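Hviid (film)

Hviid is a family adventure film directed by Amândio Meireles from a screenplay by Xuân Mai. It is the second feature by Meireles and runs 100 minutes. The story follows a young white goose named Hviid who is left behind by her flock and takes shelter in the clock tower of Pultier, a small harbor town. The goose is computer animated, while the rest of the cast and the sets are live action.

Plot

Hviid hurts a wing in a storm and lands on the roof of the town hall in Pultier. The clock keeper, Sokuvance (Njoroge Makokha), wants her gone before the fall fair. His niece Iltora (Halima Mfinanga) hides the bird behind the clock face and teaches her to ring the hour. When the town council votes to replace the old clock with an electronic one, Sokuvance and the goose have to work together to get it running again in time for the fair. The flock passes over the town on the last night, and Hviid must choose whether to follow it.

Production

Mai wrote the first draft as a radio play and kept much of the narration. Filming took almost 2 months and was done mostly in September, when the harbor was free of summer traffic. The interior of the tower was built on a stage, with a working clock movement. On set the goose was played by a padded stand-in on a rod, which gave the actors something to look at and was later painted out.
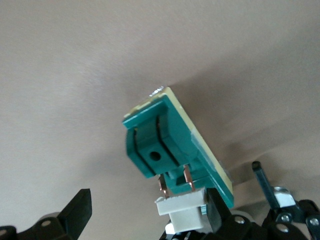
Victor Kimaro wrote in his review that the film "trusts children to sit still for a quiet minute," and that the scenes between Makokha and the goose were the best in it. He found the council subplot too long and thought the youngest viewers would lose track of who had voted for what.

Release

The film opened on Jul 12, 2023. A dubbed version followed in September, with Mfinanga voicing her own part in both languages. The home release includes two deleted scenes, one of them a longer version of the storm, and a commentary track by Meireles and Mai.

Categories: Films about birds | Children's adventure films | Films with live action and animation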